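Garra paralela ou de dedos macios para tirar pano de dentro de caixa?

Perguntado em fevereiro - 551 visualizações - 2 respostas

Oi, gente! Estou montando uma bancada de dois braços para mexer com tecido (toalha, flanela, pano de microfibra, essas coisas) e travei na escolha da garra. Hoje uso a paralela da Prinell, que veio no kit, e ela vai muito bem com a toalha já dobrada em cima da mesa. O problema é a caixa plástica: com pano preto no fundo ela pega duas camadas de uma vez ou fecha no vazio. Em 20 tentativas, errei 4 com a toalha e quase todas com o pano preto.

Estou de olho na Flarach de dedos macios, mas custa bem mais e não achei quem tenha usado com pano. Alguém já comparou as duas? A câmera fica no alto, olhando para baixo, e a vista que eu tenho é esta:
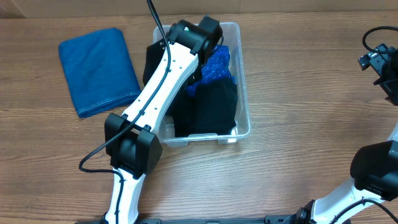

Resposta 1 (mais votada)

Já tive as duas, então vou dar meu palpite! A Flarach é ótima com pano grosso e solto, os dedos cedem e você não precisa acertar tanto a altura. Só que ela é larga, e dentro de uma caixa desse tipo encosta na parede antes de chegar no tecido. Acabei voltando para a paralela e colei uma tirinha de silicone na ponta de cada dedo - melhorou muito, e gastei quase nada.

Outra coisa: com esse braço esquerdo passando por cima da caixa, a câmera perde um bom pedaço do que interessa. Eu testaria uma segunda câmera no punho antes de gastar com garra. Pano preto fosco também é péssimo para câmera de profundidade, a minha devolvia um buraco no lugar do pano. E dá uma olhada na volta do cabo do lado esquerdo, está bem aberta para fora. Eu prenderia com mais uma presilha perto do cotovelo, já perdi um conector assim.

Resposta 2

Depende do controlador. No Erdem dá para limitar a corrente da garra, eu deixo em 40 por cento e ela para de esmagar o pano. No Hikthorpe não achei essa opção, se alguém souber me fala. Da Flarach não sei dizer, nunca usei.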